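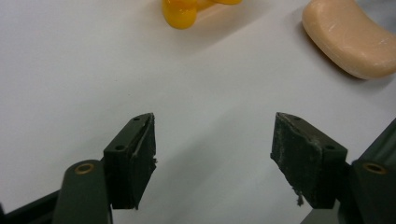
Soap film on a matte white tabletop, and scuffs on the bar

Posted by Zeyu Cheng in Cleaning & Laundry, July

I have a plain white table in the bathroom next to the sink, a Vass 2511. The top is smooth but matte, no gloss at all. The sink is an old one with no ledge, so the soap lives on the table. It's a peach-colored bar, a sort of rounded pillow shape, and it sits at one corner near a yellow plastic bath thing that is also there most days.

After a couple of weeks I get a dull patch wherever the bar has been. I can't see it straight on, but from the side with the window light it shows up, and I can feel it with a finger. Wiping with a damp cloth moves it around. It looks fine for an hour and then the patch is back, a bit wider.

Second thing. The bar has fine white scratches running diagonally across the top. I don't scrub anything with it. Is that from the table, or is that just what soap does? If the table is rough enough to scratch soap I'd like to know before I start scrubbing the table with something stronger.

I've tried dish liquid (made it worse, I think) and a glass cleaner called Mivo that I had in the cabinet. The Mivo helped for a day. I don't want to put a big plastic tray there if I can avoid it, the table is small.

The soap is Gimska, the unscented one, if that matters.

harborlight_k

It matters a little. Ordinary bar soap and hard water make soap scum, and that is what your dull patch is. More soap won't take it off, so dish liquid was never going to do much. You want a mild acid.

Mix white vinegar and warm water half and half. Wet a soft cloth with it, lay the cloth flat over the patch, and leave it for five minutes. Then wipe, wipe again with plain water, and dry it with a towel. The drying is the part people skip. On a matte top the water dries in the texture and leaves its own marks, and then you think the scum has come back. That may be half of what you are seeing an hour later.

Check what the top is made of before you do this. Vinegar is fine on most laminate and plastic. Don't use it on marble or anything with marble in it, or on bare wood. If you can't tell, try it underneath first, or near a back leg.

Don't use a scouring powder or the white melamine sponges. They will take the film off, but they also polish a matte surface, and then you have a shiny patch where you used to have a dull one. I did this to a Skukia desk. It has a shiny oval the size of a saucer and there's no way back from it.

As for the scratches on the bar, I doubt it's the table. You say they are on the top, and the table only touches the bottom. Soap is soft and it picks up marks from rings, fingernails, the edge of the sink, grit on your hands. They go away the next time you wash. Turn the bar over and look at the underside. If that's smooth, the table isn't scratching anything.

mopbucket

just get a soap dish. they're 2 dollars

Ellery from upstate

I agree with the vinegar. I'd add that whatever you clean it with, the patch will come back as long as a wet bar is lying flat on the table, so you do need something under it. It doesn't have to be a tray. I cut a piece of loofah to the size of the bar, maybe half an inch thick. It drains well and you can rinse it out under the tap. A rubber jar lid turned upside down also works, with a few pebbles in it — ugly but it takes up no room.

The bar will last longer too. I used to go through one in three weeks and now it's roughly 40 days, same soap, same two people.

Move the plastic toy once in a while as well. Bath toys with hollow parts hold water and let it out slowly, and you can get a second ring under that one without noticing. Squeeze it out if it squeezes, and let it dry somewhere else overnight.

If someone tells you to wet sand the spot with 1000 grit paper, I wouldn't. I've seen that suggested here for white tables before. It's fine for a solid surface countertop, if you know that's what you have. On laminate you can go through the printed layer and then it's a new table.

Zeyu Cheng

Thanks. I looked underneath the bar and it's smooth, so the table is off the hook. The sticker under the table says laminate. I did the vinegar cloth twice and dried it properly, and so far the patch hasn't shown up again in the window light. I'll try the loofah. The dishes I found were all wider than the corner I have.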